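Gilness block sets: progress note for Eglītis fund
May, second report

Sorry this is short, we are in the middle of everything. Headings as per your form, more or less.

Where we are

The white block sets are the main thing this period. First batch finished at Skosbridge, second batch under way. 413 pieces made so far across all shapes, 91 of those put back for re-marking as the printed tags were either off centre or too faint. Re-marking costs us time but very little money. The pieces themselves are fine.

Shapes now settled: cubes in the small size, the taller blocks, the angled piece, the H piece. The angled piece was the last one agreed and took longest. Gunero supplied the white material as before, delivery late again but all there.

Tags

Moved to black-and-white tags on more than one face for the cubes. The old sets had one tag only, so if a block got turned round or had a neighbour pushed up against it you lost the marking altogether. Cubes and tall blocks both changed over. Artwork for the tags is done and wont change again before the end of the grant.

Size of tag still varies from piece to piece, big on the tall blocks, small on the low pieces. We would like to keep it this way. Small tags are harder to print cleanly and most of the 91 came from there, so we've slowed down the printing on those.

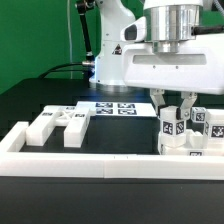
Do all the blocks in a set need to carry a tag?
Only the ones that have to be told apart. Plain pieces stay in the set as fillers and for building up height, and they can be swapped freely if one gets chipped.

Building and fitting

Blocks are being tried in clusters now, pushed up close against each other, as that was the weak point in the first report. Edges were catching. We took the corners down slightly on the second batch and the feedback from Skosbridge is good so far, though they have only had it 2 weeks and want longer before they sign anything.

H piece: went through several versions. Early ones flexed at the crossbar. Current one has the triangular truss pattern in the crossbar and is a good deal stiffer for not much more material. Tags on the upper surfaces. This is the version we want to keep. Please note the drawing you have on file is the old one, will send the new one with the invoices.

Walls: raised white plastic, long rail at the front and short ones at the sides. Pieces kept going over the edge of the table before we had these and we lost a fair few down the back of the cupboards. Low enough to reach over. The side walls may get longer, not decided.

Flat plate with the marker cluster is also in use. Prints well, sits flat, no complaints from anyone. Might need a second one.
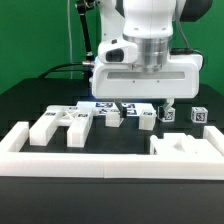

H piece with truss crossbar, inside the white walls, marker plate behind.

Spending

Within budget on material. Over on printing by a small amount becuase of the re-marking, covered from the travel line, which we have hardly touched. Full sheet to follow.

Still to do

Finish the re-marked pieces and check them against the new artwork
8 complete sets boxed and sent to Skosbridge
Storage trays, not started. Quotes asked for, one back so far and too dear
Short written guide to the shapes, half drafted

Problems

Mostly the wait on material. If Gunero slips again the boxed sets go into the next period. We have asked for a firm date and will pass it on when we get one.

Also need a decision from you on the trays: cheap card ones now, or hold the money for plastic. Card would do for the first year. Reply to the Gilness office address please, the other inbox isnt being checked.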